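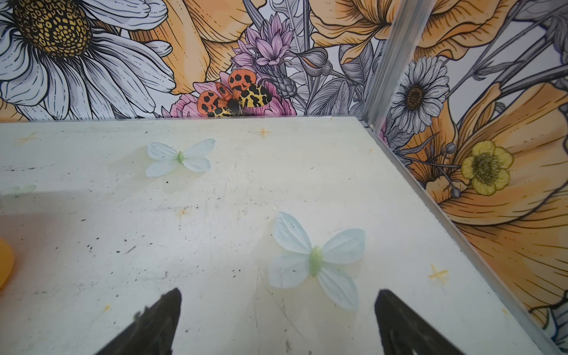

I finally got the arm running off the new board in August, and I'm so happy with it! Elsa Halonen rewired the gripper in two evenings.

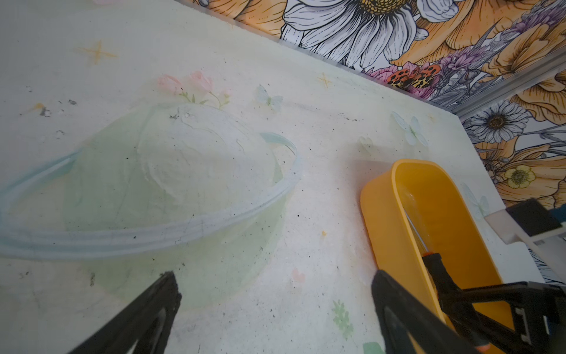

Grip force is my favorite part to tune. I started at 3000 on the slider – way too much – and now I'm down to 200. Thin-walled stuff needs the gentlest touch, so the see-through green bowl gets its own setting, and the yellow container can take more. 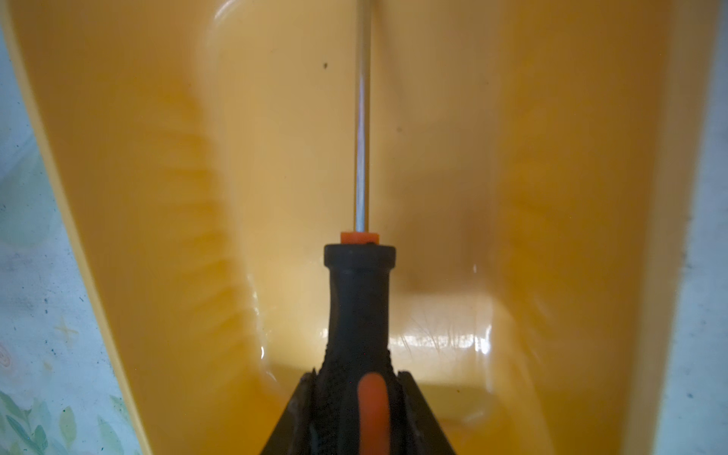 Screwdriver between the fingers, handle low, shaft up.

Next up is the wrist joint, which still squeaks.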